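Fliden: simulated gear assembly episodes

README, October revision

Summary

Fliden is a set of 233 simulated episodes in which two robot arms try to put together a small gearbox on a gray table. We made it because we were tired of being asked, mostly by relatives, when the robots are going to do the dishes. The answer we give at family dinners is "not soon." Fliden is the longer answer.

Why gears

Dishes are hard to simulate. Water is hard, suds are worse, and a fork lying under a plate in gray water is a research career. Gears are rigid and they don't break when dropped in software. They also come up in real work: somebody at Horkow, the repair shop that got us started, spends a good part of every Wednesday reseating gears in kitchen mixers. She asked whether a machine could take that over. We said we'd look into it, and she has stopped asking.

What makes the job annoying is the teeth. A part can be in exactly the right place and still be wrong by half a tooth, and a person fixes this with a little wiggle they don't know they're doing. Ask them to explain the wiggle and they'll do it again, slower, and look at you.

What's in an episode

Each episode has rendered views from more than one camera, joint positions for both arms, gripper openings, and a success flag. There is an overview camera and there are close views from behind the gripper fingers. Close views are grayscale. Overview views are color, for what that's worth in a world we furnished entirely in gray.

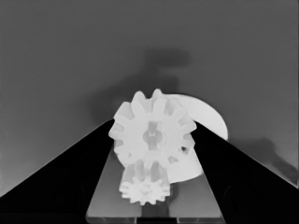 Episodes run up to 40 seconds. After that the simulator gives up, which is more patience than I have with my own toaster. Control is logged at 20 steps per second, and the views are matched to the nearest step. If you need finer timing, you'll have to re-render from the saved states, and the script for that is in the tools folder. It works on Tahira's machine.

How the episodes were collected

Every episode was driven by a person. Tahira Tarar and Lacey Oakley did most of it, using the Patwary controller, a pair of handles that lets you feel like a surgeon for a minute and like someone in oven mitts for the rest of the afternoon. Neither of them had assembled a gearbox before. Both can now do it by hand without looking, and neither has found a use for this.

We kept the bad episodes. Dropped gears, gears pushed off the table, one long attempt to pick up a part that was already in the other gripper — all in there, all labeled. If you only want the clean runs, filter on the success flag.

The workspace

Parts start in different positions from one episode to the next. The table doesn't move and neither does the light. Real kitchens and real benches are not like this, and a policy trained on Fliden alone should not be trusted near either of them.
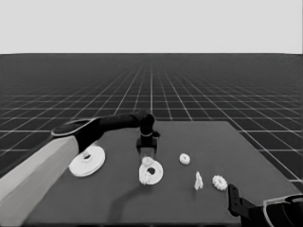
Overview camera: a gripper over the ring gear, with the second arm at lower right.

Labels

There are 3 labels per episode: success, first contact, and a free-text note. The notes were typed by whoever was driving and vary in tone. Lacey's are short. Tahira's include some opinions about the large disc, and we left those in after taking out the swearing.

"Success" means the parts ended up seated and stayed there when the grippers let go. It doesn't mean the gears would turn under load. We didn't test that.

What it's good for

Learning to reach, grasp, and line things up. Comparing close views with overview views. Studying what people do when the first try misses, a subject on which we have plenty of material.

What it's not good for

Anything soft, wet, greasy, or see-through. Anything involving drawers. Folding. Please don't write to ask about folding. Also, contact between teeth is simplified in the simulator, so a policy that jams and forces its way through here may find that a real gear has other ideas — and a real gearbox has a price.

Known problems

Some close views show shadows that flicker between steps. The first batch, stored under the old project name Emwood, uses a different joint order; the loader swaps it for you, but if you wrote your own loader, check this before you spend a weekend on it. I spent the weekend.

Files

The episodes folder has one file per attempt. The labels are in a single table. The tools folder has the loader, the re-render script, and a plotting script that makes one plot.

Questions and corrections go in the issue tracker. Lacey reads it in the mornings.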